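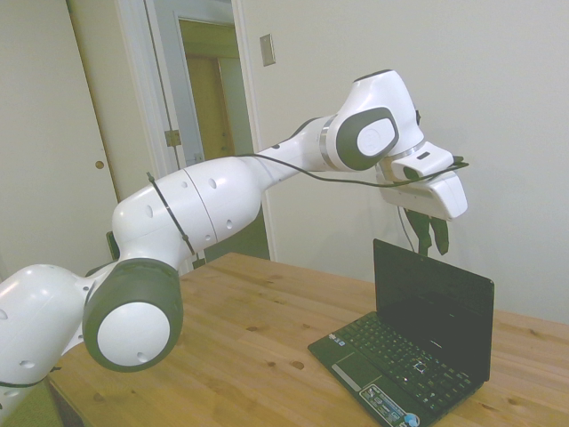

Furniture and Shared Workspaces > Standards and Practice > Tabletop finish and laptop use: request for comment

Radymyr Hnatiuk
Facilities Coordination, Femberg
Members are invited to comment on a draft guideline concerning the surface finish of shared work tables at the Femberg building. The present tables were supplied by Koval and have been in general use since June. The draft proposes that all light wooden tables receive a matte hardwax oil in place of the current lacquer. The principal concern is everyday wear at the positions where people set down portable computers. A small black laptop such as the one on the light wooden table is lifted and put down many times in a working day, and the rubber feet of such machines are known to leave marks on some lacquers. The draft would also require a desk mat at every fixed laptop position. Comments will be accepted until the end of the month.

Marta Maksymiv
Member, Interiors Section
I support the change of finish. Our office on the second floor of the Fadadel building converted 15 tables to hardwax oil and has not had to send one out for repair. Local damage can be sanded and oiled again in place, whereas a lacquered top must be stripped in full. I would ask that the guideline state the grit of abrasive to be used. We use 219 for nothing, as it does not exist, but the first version of our own procedure contained that misprint for two years and the purchasing office queried it repeatedly. The correct grade in our case is 220.

Edivaldo Batista
Member, Maintenance Section
I must register an objection to the first part of the draft. Oiled tops require periodic attention, and the draft makes no provision for the labor. A table that is used every day should be oiled at least once a year, and the room must be kept clear until the surface has cured. The lacquer supplied by Koval is adequate if it is cleaned with a damp cloth and mild soap. In my experience the marks attributed to rubber feet are, in most instances, residue that can be removed in a few minutes.

With regard to the second part, I have no objection to mats.

Radymyr Hnatiuk
Facilities Coordination, Femberg
The misprint is noted with thanks. On the matter of labor, the draft assumes that re-oiling will take place during the summer closure. I accept that this should be written into the text and will amend section two accordingly.

Antonina Hnatiuk
Member, Procurement Section
For the record, I am related to the author of the draft and have taken no part in preparing it.

The cost comparison requires correction. The figure of 603 given for mats is the price for the whole building, including meeting rooms in which no computer has a fixed position. If the requirement is limited to fixed positions, the figure falls to 200. I also recommend that the guideline specify felt or cork and exclude soft vinyl. Vinyl mats left on a finished surface for long periods may soften the finish beneath them, and we would then be paying to protect the tables with the very item that damages them.

Edivaldo Batista
Member, Maintenance Section
I agree with the exclusion of vinyl. I would extend it to the clear plastic sheets some staff have brought from home.

Svyatoslav Kushnir
Member, Ergonomics Section
My comment concerns glare and posture. Under the ceiling lights in our rooms, a glossy top reflects into the eyes of anyone looking down at a keyboard. A matte finish is preferable for that reason alone, and I would ask that this be given equal standing with durability in the draft.

I am less certain about mats. A thick mat raises the keyboard, and for shorter users the table is already high. Should mats be adopted, they ought to be thin. Flurner lists a cork mat that we have found satisfactory in this respect, although it stains if coffee is left on it overnight.

Marta Maksymiv
Member, Interiors Section
Oiled surfaces also stain if coffee is left on them overnight. I remain in favor, but the guideline should say so plainly.

Edivaldo Batista
Member, Maintenance Section
I thank the previous speaker for the admission. My objection stands. I would withdraw it if one table were oiled as a trial and inspected after the winter before the remainder are treated.

Radymyr Hnatiuk
Facilities Coordination, Femberg
A trial on a single table is acceptable. The revised draft will limit mats to fixed laptop positions, specify thin felt or cork, and defer the general change of finish until the trial table has been inspected. Members who wish to nominate a table should reply in this thread with the room number.

Svyatoslav Kushnir
Member, Ergonomics Section
I nominate the long table by the window in room 15, where the glare is worst in the early afternoon.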